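Grasp-phase segmentation

From the Wavoden wiki, the robot software section

Grasp-phase segmentation is the job of taking one long recording of a manipulation task and cutting it into labeled stretches: approach, contact, close, carry, release. I've been writing and rewriting this article since the tool was called something else, so forgive me if I get chatty (the editors have mostly given up on me).

Why bother? A policy that learns from whole recordings has to work out for itself where one thing ends and the next begins, and with soft stuff like cloth it's pretty bad at that. Give it the cuts and training settles down a lot faster. At least it did for us on Vahidi, our planning stack, where the planner picks the next phase and a smaller controller does the moving.

How the cuts are made

The segmenter in Wavoden looks at two signals, jaw opening and wrist speed. When the speed drops and the jaws start to close, it opens a "contact" window. When the opening stops changing, it calls that "closed" and moves on. That's really the whole idea! The default window is 39 samples long, and I'd leave it alone until you've got a reason to fiddle.

Rigid objects are easy. A mug stops the jaws dead and you get a lovely sharp corner in the plot. Cloth squashes, so the opening keeps creeping down and the corner turns into a long, lazy slope. For that we added a second check that uses the camera: it compares the patch of image between the jaw tips from one sample to the next and waits for it to hold still. Amden, the older package, never had this, and its labels on towels and blankets come out late nearly every time.

Layers

Folded things bring their own headache, and it belongs to perception more than control. The segmenter can tell you when contact began, but it has no clue how many layers ended up between the jaws. Fomineck, the labeling front end, has a field for it, and a person fills it in by hand. In our cloth set of 690 recordings, 51 went back for a second look over that field alone.

The moment I'd mark as the start of contact is when a jaw tip first meets the bottom edge of the stack, even with the jaws still apart.
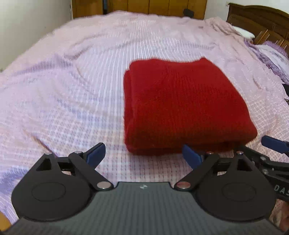
Fomineck's talk page has a standing objection to that rule. I'd wait until both tips are touching, writes one editor, because a single tip can brush the cloth and slide off again, and then you've got a contact label with no grasp behind it. Fair point, and the two-tip rule is now a setting, off by default. I still use one tip for folded blankets and two for anything thin.

See also: jaw calibration, phase planner, label review queue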